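In defence of the clear plastic cup

Every May our building has its clear-out and every May someone puts a sign up about matching crockery. This year it's started early. The sign says the shared kitchen will be going over to coloured tumblers, one colour per floor, so we all know whose is whose. I'm against it. Writing this on a lunch break so bear with me.

Coloured cups hide things. That's my whole argument really. Tea rings, a film of squash, the grey stuff at the bottom. With a clear one you hold it to the window and you know. Two seconds. Same with measuring – I've poured rice into a blue tumbler and had no idea if it was half or two thirds. Guesswork. Then too much rice for three days.

And the mixed sizes, which is the other complaint. "Nothing stacks." Fine, nothing stacks. But I want a small beaker for oil, a squat one for an egg, a bowl with a wide rim for the salad. Clear plastic on a white table looks like hardly anything at all, I grant you. You do knock them. They go over on their sides and you pick them up again.

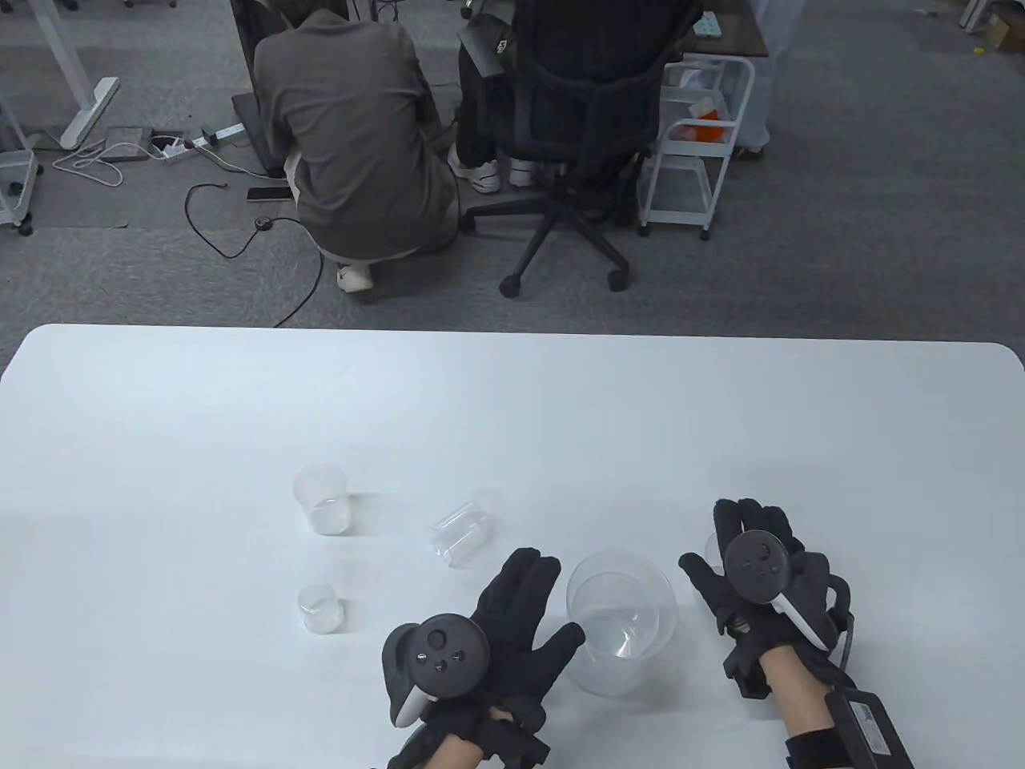
Marijke Verbeke wrote to me after I'd moaned about this last time, saying I had it backwards: clear plastic goes cloudy, and a cloudy cup looks dirty even straight out of the sink, so people wash it again and again or just leave it for somebody else. She'd take a plain green one and stop worrying. She also said she can never find a clear cup on a pale worktop without her glasses on.

Fair on the cloudiness. Mine from Stillel went milky after about 30 washes, and I was cross. But a cloudy cup tells you it's had enough, and you can put it to work holding pens or seedlings. A green one just carries on looking green with who knows what in it.

The glasses point I can't answer. Put a tea towel underneath, maybe.

As for whose is whose, I've never minded. Its a cup. Wash it, put it back teh right way up, and leave the floors out of it. The sign wants replies by Friday and I'll be sending mine in tonight.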